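NOTICE TO RESIDENTS OF THE FUSTELL BUILDING

Concerning the meal service on the third floor

It has come to the attention of the Office of Domestic Order that certain residents no longer set the table in the approved manner. The Office reminds all parties that the regulations adopted in January remain in force.

The tray is to be placed on the stone counter with its front lip parallel to the edge. The plate stands on the tray, toward the back. One portion is served at a time. The fork is laid last – never before the portion – and remains on the tray until the bell at Tenstead has rung 12 times.
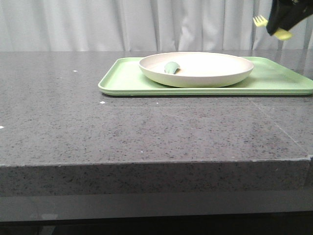
Ms. Ingegerd Amundsen has asked in writing for whom the meal is intended. The Office has searched its records and can confirm that a place has been set each evening since the building opened. The name of the guest was entered in the first register, which was lent to the Pant branch and has not been returned.

Mr. Jonatan Magnusson reports that on 3 occasions he found the plate empty in the morning and the fork washed. He was fined for entering the kitchen before breakfast. His appeal was denied, although the Office has retained his statement and would be grateful for any further details he may recall, in particular regarding the second chair.

Residents will continue to set the place as directed. The kitchen door is to be left unlocked.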